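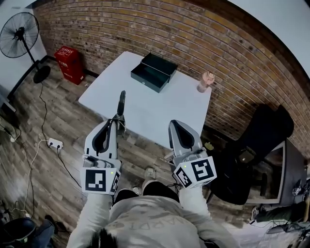 Green cash box on the table, lid open.

Ticket 64 – Cash box, lid does not stay closed
Product: Rarmont cash box, green, with key
Status: waiting for customer

Problem
We use this box for small money at our front desk. Since July the lid comes up again after I close it, if I do not turn the key. With the key turned it stays down, but the key is stiff and I must press on the lid with my other hand.

What I tried
1. Took out all coins and papers and closed it empty. Same result.
2. Cleaned the edge of the lid with a dry cloth. No change.
3. Opened and closed it 8 times without the key. The lid came up 4 times.
4. Put one drop of oil in the lock. The key turns easier now – the lid still comes up.

I did not bend anything and I did not open the lock, as I was afraid to lose the guarantee.

Reply from Grewal support
Thank you for the clear list. Please look at the small catch inside the front edge and tell us if it moves when you press it with a finger. Please do not add more oil.

Customer update, 4:60 entry corrected to 4:08 pm
The catch moves down, but it comes back very slowly. When I push it back by hand and then close the lid, it holds. Can I order only the catch, or do I need a complete new lock? I would like to keep the same key if it is possible.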